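Handling Standards Group - minutes, Sep 11, 2024

Chair: Manolis Vasilakis. Haberkorn and Rolton attended, Grolach sent apologies.

1. Minutes of the April meeting
Approved with one spelling fix.

2. Episode limits
Comotov asked to raise the cap from 1,000 to 3,000 episodes per layout. Not agreed - to be looked at again with the wear figures.

3. Bench practice
Draft rule 9 read out. Baskets and block to be on the table before the arm moves, and the table wiped between layouts. Blurred wrist views are kept and tagged, not deleted. Agreed.

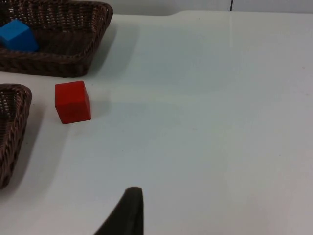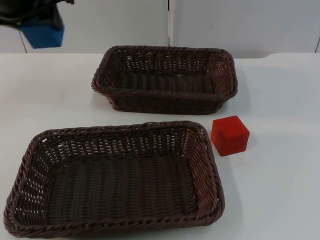
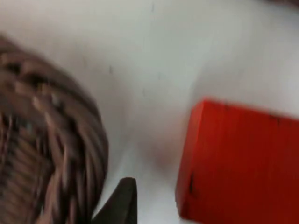
Red block and woven basket on the white table.

4. Actions
Rolton to reword rule 9. Haberkorn to send 2 sample logs to the chair.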